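9 novembre 2025

Rentré tard, pas faim. La réunion sur le référentiel a duré jusqu'à la nuit et je voudrais noter tout cela avant d'avoir lu le compte rendu, qui sera plus aimable que moi.

On en est donc à la version 4 de ce que Glória appelle « le guide » et que Florêncio appelle déjà « la norme », ce qui me fait grincer des dents chaque fois. Une norme, cela suppose des gens qui ne sont pas d'accord et qu'on a obligés à s'entendre. Nous sommes cinq, nous travaillons dans le même couloir et nous avons tous intérêt à ce que Plavo passe. Mais bon, le mot plaît à la direction de Pludby, il restera.

Le gros morceau de la soirée, c'était le chapitre sur les essais de manipulation de textiles. Getsemaní avait préparé une définition de la réussite : le tissu est saisi, soulevé, reposé dans la zone, sans chute. Très bien. J'ai demandé ce qu'on faisait d'un tissu saisi par un coin, traîné sur la table et arrivé malgré tout dans la zone. Silence, puis trois réponses différentes. Natália le compte comme une réussite, Getsemaní comme un échec, et Stepan a dit qu'il le comptait jusqu'ici selon l'humeur du jour. Au moins lui ne fait pas semblant. C'est pourtant avec ces chiffres-là qu'on a rempli les tableaux du mois d'août.

J'ai proposé que la règle soit écrite avant les essais, datée, et que personne ne puisse la modifier pendant une campagne. On m'a répondu que c'était lourd. Lourd ! Une demi-page et une signature. En revanche on a passé près d'une heure sur la couleur des pictogrammes d'avertissement.

Ensuite la question du nombre. Le brouillon exige 3 000 essais en simulation et 40 sur la machine réelle. J'ai demandé d'où venait le 40. Florêncio m'a expliqué que c'était ce qu'on arrivait à faire en deux jours avec l'opérateur disponible. Je n'ai rien contre, on fait avec ce qu'on a, mais alors qu'on l'écrive tel quel. Dans le brouillon, c'est présenté comme un « seuil de confiance », avec une note de bas de page qui renvoie à une annexe, et l'annexe est vide. J'ai fait inscrire ma remarque. Glória l'a notée avec le petit soupir que je lui connais.

Il y a tout de même eu de bonnes choses, je ne veux pas être injuste. Le paragraphe sur l'arrêt d'urgence est clair, enfin. On y dit qui a le droit de réarmer (celui qui a arrêté, ou le responsable de poste après avoir parlé à celui qui a arrêté) et on y interdit de réarmer à distance. Stepan s'est battu pour cette dernière phrase et il a eu raison. Le fournisseur, Jullska, voulait garder la possibilité « pour des motifs de continuité de service ». Je me méfie de la continuité de service quand quelqu'un a les mains dans la cellule.

Bonne chose aussi, l'obligation de garder les essais ratés au même endroit que les autres, avec la même numérotation. Cela paraît évident. Cela ne l'était pas : Zúñiga nous avait livré en août un dossier où la numérotation sautait sans explication, et quand j'ai demandé où étaient les numéros absents, on m'a parlé d'un problème d'export. Peut-être. Je n'ai jamais vu l'export réparé.

J'ai repris ce soir, sur mon ordinateur, les vues de simulation que Natália veut joindre au chapitre textile. Elle les trouve parlantes. Moi je les trouve surtout propres, et je me demande ce que le lecteur en fera.
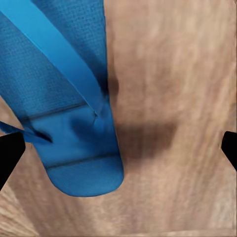
Ma réserve porte sur le mot « représentatif », qui revient partout dans ce chapitre. Représentatif de quoi ? Dans le brouillon, la fiche d'essai demande le type d'objet, et Natália a l'habitude d'y mettre « tissu bleu ». Or rien que sur cette vue, le bleu en question a une partie à mailles fines, comme un maillot de sport, une partie plus lisse en bas, une bande plus claire par-dessus et deux coutures sombres en travers. Un doigt de pince qui prend le petit pan pointu, côté gauche, et un doigt qui prend l'extrémité repliée ne font pas le même travail, et pourtant la fiche leur réserve la même case. Je veux que l'on décrive l'état de départ : froissé ou à plat, quelle zone est visée, où sont les coutures. Je veux aussi une ligne pour le support. Ce bois clair avec son veinage, il est très joli, mais quel frottement lui a-t-on donné dans le simulateur ? Quelqu'un a tapé une valeur un jour et depuis elle se recopie de fichier en fichier. Si le référentiel ne demande pas cette valeur, il ne sert pas à grand-chose.

J'ai écrit tout cela à Glória, puis j'ai effacé la moitié du message, qui était désagréable. Reste une proposition en deux points : pas de résultat simulé sans la liste des paramètres de contact, et pas de comparaison entre simulé et réel quand les états de départ ne sont pas décrits de la même façon. Elle a répondu presque aussitôt, « d'accord sur le premier, on discute du second ». Je sais ce que veut dire « on discute ».

Ce qui me fatigue – et je l'écris ici parce que je ne le dirais pas en réunion – c'est que je passe désormais pour celui qui est contre. Je ne suis pas contre. J'ai vu assez de démonstrations réussies du premier coup devant des visiteurs pour vouloir connaître les coups d'avant. Getsemaní pense la même chose, je crois, elle le dit plus gentiment.

À faire : relire l'annexe sur la formation des opérateurs, que personne n'a ouverte ce soir. Redemander à Zúñiga les numéros absents, par écrit cette fois. Apporter à Stepan le gros classeur gris des consignes de l'ancien atelier, il y avait dedans une page sur les essais interrompus qui valait mieux que notre chapitre entier. Et racheter du café, le paquet est fini depuis hier.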